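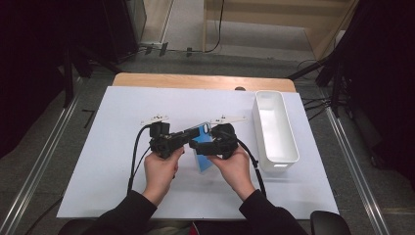
Two grippers meeting, blue card or panel between the jaws, head camera view.

Segmenting handovers in bimanual gripper recordings

Posted 22/07/2022 by Chantelle Steyn

Quick writeup because I keep pasting the same three messages into chat. Covers taking a raw two-gripper recording and getting clean handover segments out of it, ready for training. Assumes you have Bririk installed and your grippers already calibrated. If not, do the calibration page first, nothing below will make sense.

What you need

Left and right pose streams, both jaw width streams, head video. Bririk 2 or later. The old version wrote jaw width in raw encoder ticks and the segmenter will happily eat those and give you garbage.

Step 1. Line up the clocks

Each gripper stamps its own samples. Head camera stamps on arrival at the host. So they drift, and there's a fixed offset on top.

bririk align session_dir --ref head --method clap

"clap" looks for the jaw open/close you do at the start of each recording. Three quick closes, both hands together. If somebody forgot, use --method motion, slower and a bit worse. Check the residual it prints. Anything over 20 ms, stop and redo it. A handover is short and 20 ms is already a visible smear when you replay it.

Step 2. Both grippers in one frame

Left and right poses come out in seperate map frames unless you tell it otherwise.

bririk fuse session_dir --anchor table --out fused

Table anchor fits a plane to the work surface and puts z up from there. On a plain matte board there's very little texture for the tracker to hold on to, so let it use the background as well (use_background: true in the config, it's off by default, I don't know why). Curtains don't help much. Rails and table edges do.

Then open the replay and look at the jaws at the moment they share the object. Tips should nearly meet. If one gripper floats above the other or they pass through each other, the fuse is bad. Go back to step 1 before you touch anything else, it's nearly always time and not space.

Step 3. Find the handover

The rule is dumb and works:

giver_closed and receiver_closed and tip_distance < max_tip

Start = first sample where the receiver begins closing. End = giver fully open and tips moving apart. Defaults live in handover.yaml:

max_tip: 0.09
min_overlap_samples: 9
pad_before: 20
pad_after: 20

"Closed" is the tricky bit. With something thin, like a card or a flat plastic panel, jaw width while holding it is almost the same as jaw width holding nothing. So don't threshold on width alone. Set closed_mode: effort and it uses motor current if your grippers report it. Ours do. If yours don't, you're stuck with width plus the video check in step 4.

Step 4. Check on video

bririk review fused --event handover

Plays each candidate with the jaw traces underneath. Keys: y keep, n drop, s swap giver and receiver. Swap gets used a lot, the direction guess is wrong whenever both hands come in at the same speed. Things to drop:

Object hidden by a hand for the whole overlap.
Both hands just adjusting grip, no transfer.
A cable crossing in front of the jaws right at the switch.

My last batch was 178 candidates, and the review went fast once I stopped rewatching the easy ones.

Step 5. Export

bririk export fused --format netasach --actions relative

Relative actions, please. Absolute table coordinates train fine and then fall over when the table moves. For handovers also add --inter-gripper, which writes the right pose in the left frame at each step. Kgomotso Zwane added that flag in June and it made a bigger difference than anything else we changed on the policy side.

Common errors

"no overlap found": jaw streams swapped, or effort missing. Run bririk info and look.

"plane fit failed": too little table in view. Pass --plane manual and click four corners.

"Negative duration": clocks again. Step 1.

Export hangs at the end: known, it's writing the index. Leave it. Fix is on the Telunton branch, not merged yet.

TODO: section on objects that flex in the grasp. Config for the Engelbrecht mounts too, the tip offset is diffrent on those, ask me for now.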